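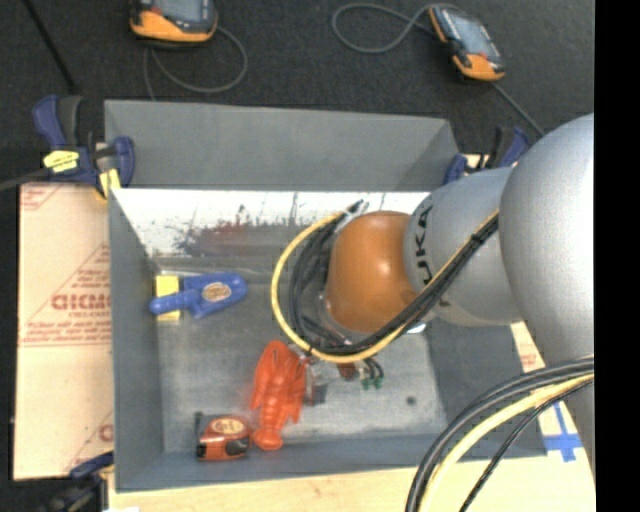
I have lived in Dirngate for 14 years and I still can't tell you when the library is open. I have a theory, I have a magnet with the hours on it, and I have a bookmark that disagrees with the magnet. What I don't have is any success getting through the door on the first try.

The main branch, which everyone calls the Solheim because the name is carved over the steps in letters taller than a child, keeps what the website calls "extended community hours." As far as I can tell this means it opens an hour later than it used to and closes for lunch. I showed up in March at five past twelve with a bag of overdue paperbacks and stood there reading the notice on the glass with two other people, all of us moving our lips.

I should say that I love the place. I learned to do my taxes in there, badly. I read all of a nineteenth-century novel about a vicar in the chair by the radiator, mostly for the radiator. The large print section is the best browsing in town, partly because it's short and partly because whoever orders for it has a real taste for murder.

But then they switched the catalog over to Nondel.

The old catalog was ugly and worked. You typed "bread" and got books about bread. Nondel would like to know first whether I want to explore, discover or connect. I want a book about bread. I picked "discover" and was shown a podcast. When I did get to a list, there were 19 results, of which one was about bread and it was in the Varkesis branch, across the river, available to anyone with a bus pass and a free afternoon.

So I put a hold on it. Fine. The hold went through, and a cheerful message told me I was number 5 in line. Five people in this county are waiting on a rye book from before I was born? I would like to meet them. We could start something.

Three weeks later I was number 6.

I asked at the desk and got a long look at the screen, then a long look at me, and then the word "hm," which is what my dentist says. The best guess was that someone with a higher priority had joined the queue. I didn't know there was priority. I have been going through life assuming that a library line was the last honest line in America, and all this time there were boarding groups.

They did knock a dollar off my fines, possibly out of pity, and I walked out with a thriller in which a judge is poisoned by page 9. Very large type. Read it in two sittings and guessed the nephew, and it was the nephew.

As of this morning I'm number 4 for the rye book. The starter on my counter has been fed for a month on instructions from the back of a flour bag and it smells like nail polish. If you're one of the three ahead of me, please don't renew.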